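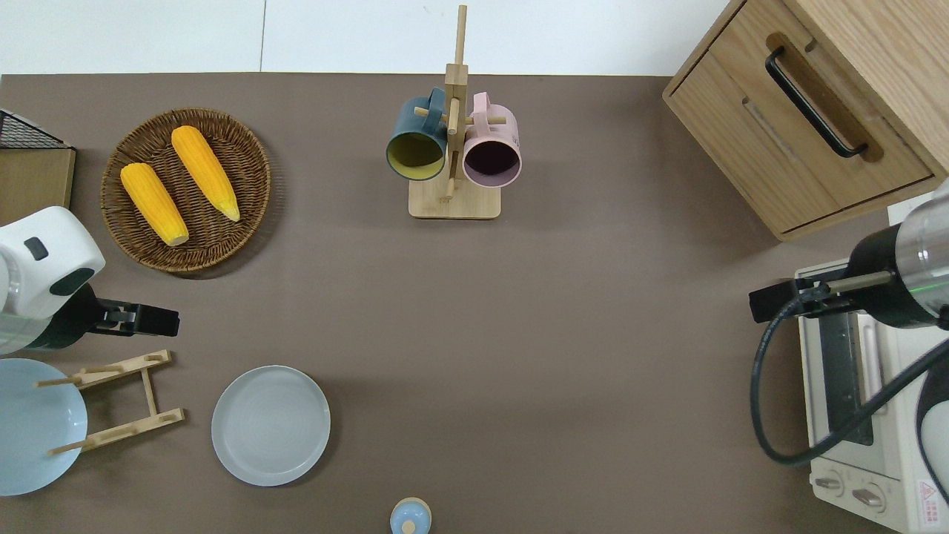
Kitchen table with both arms, mugs on the stand and corn on the tray.

Category: Help > Recording examples
August 2019 | by the Fosbridge team
2 min read

What counts as one example?
One complete try at one task, from the start position to the end position. If the operator stops halfway, please save it under "partial" and do not delete it.

How many do you need for each task?
We ask for 500. With fewer, the model learned our table very well and the task quite badly.
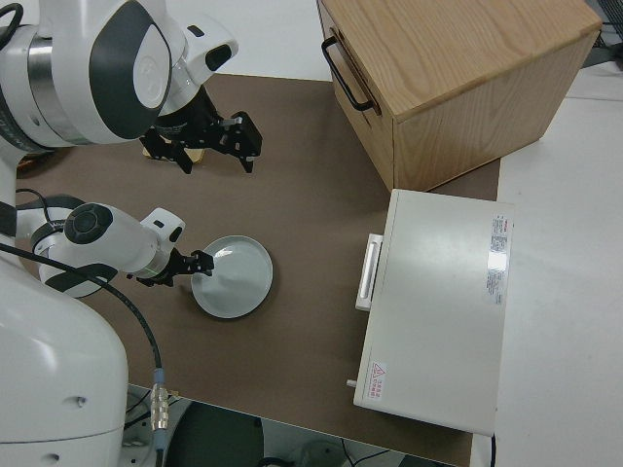 Dekholm, October

Which tasks are in the kitchen set?
Plates, mugs, the oven and the cabinet. The plate is the most difficult for new operators, because the fingers must come to the rim from the side and slowly.

May I move the objects between tries?
Yes, please do. Change the positions after every 5 tries. The cabinet and the oven should stay in their places.

Can we use recordings from Plundadholm?
Only if the two camera views are both present. Files with one view are kept apart.

Who do I write to when a file does not open?
Use the form on the Þorgeirsson page and give the session number.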